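4. Butting the breadboard up to the counter

I've done this job more times than I'd like, and the bit everyone rushes is the clamps. Give it a quiet morning. You'll want a level, a rag, a hex key and your clamps (I buy mine from Kesum, but any decent pair with a big grip will do).

4.1 Wipe down the breadboard and run your finger over the holes. Grit loves a threaded hole!

4.2 Slide the board up to the counter and check the level both ways. I leave 80 mm clear at the back so I can still get a hand in.

4.3 Put on the back clamp first, close to the counter edge, then the front one. Snug only for now — you'll be nudging things.

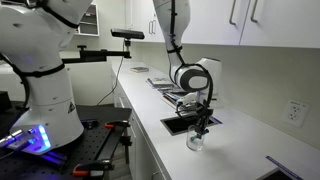 Fig. 6. Both clamps on, orange-red handles easy to grab.

4.4 Check the level again, then tighten front and back a bit at a time, swapping between the two.

4.5 Bolt down your rails and brackets. Leave cables a loose curve at the back of the counter, with a bit of colour tape on each end so you know which is which.

Note: the Duvevton board has holes right out to the rim, so you can skip the adaptor strip in section 3.

Caution: don't lean on the overhang. Mine's rated to 300 N and I've still managed to shift it with an elbow.

4.6 Go back and recheck the clamps the next day.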